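Packers wanted - casual, Mustport shed

Posted Apr 1, 2021

Gorutance is looking for packers, casual to start. We pack and send homewares for small makers, mostly ceramics and glass, a bit of lighting. Busy season has come early and we're short on hands at the benches. If you can wrap a teapot so it gets to the other end of the country in one piece, please keep reading. If you can't yet, keep reading anyway, we train.

What you'd be doing

Picking orders off the shelves with a printed slip. Checking for chips and cracks before anything gets wrapped. Wrapping, boxing, filling, taping, labelling. Stacking cages for the afternoon pickup. Breaking down cartons and sweeping your own bench at the end, everyone does this, incl. the supervisor.

A normal day is 300 parcels out the door between the whole team. Not all of them are fiddly. The Su range is (thin handles, long spouts) and the Ultar lamps are worse, they come in three parts and each part gets its own wrap.

Hours and pay

Shifts are 7 am to 3 pm or 9 am to 5 pm, tell us which you'd rather. Half an hour for lunch plus a paid morning break. Three to five days a week, some Saturdays if you want them, no pressure. Casual award rate with loading, paid weekly. There's a chance of permanent part time after the winter, can't promise it.
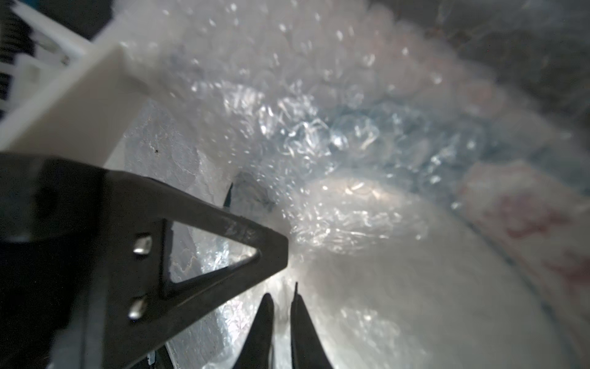

Wrapping is most of the job so a word on how we do it. New starters nearly always use too much or too little. We want the piece covered all round, spouts and handles done first on thier own, then the body. We use the clear wrap with the small round bubbles for nearly everything, and it ends up in heaps like that on a busy morning, so you need to be ok working with a lot of crinkly plastic and keeping it off the floor. Smooth out the creases before you cut. Feel through the folds before you bin or bag any offcuts, small things go missing in there (lids, mostly). Good offcuts go back in the tub for filling. Tape goes on the wrap and never on the glaze.

Who we're after

Careful hands. Reasonable pace, but speed comes later and we'd sooner have a slow packer than a claims form.
OK on your feet most of the shift, there are stools but you'll be up and down.
Can lift 17 kg safely, two-person lift for anything over.
Can read a packing slip and notice when it's wrong. The colour on the slip and the colour in your hand don't always match, please speak up.
Turns up on time, or rings if not.

Nice to have but not needed: warehouse or retail stockroom work, forklift ticket, any time spent around pottery.

We're happy to hear from school leavers (must be 17 or over), people coming back to work, people with a second job. If you need the bench at a different height or shorter shifts, put it in your email and we'll sort it.

The shed

Mustport industrial area, short walk from the bus. Free parking round the back, the front bays are for the couriers so please don't. Fridge, microwave, kettle, decent heater. It does get cold at the roller door end in the mornings, bring a jumper. Closed-in shoes are a must, we supply gloves and a cutter. Radio is shared, station is argued over daily.

How to apply

Email us through the contact page with PACKER in the subject. A few lines about you, the days you can do, and a phone number. Resume if you have one, no cover letter, we wont read it. We'll ring people as the emails come in and won't wait for a closing date.

If it sounds ok on the phone we'll get you in for a paid two-hour trial. You'll pack a few real orders next to somebody who knows the benches. Wear something you can move in.

Two spots on the early shift, three on the late. Start as soon as you're able, sometime in April would be great.

No agencies please.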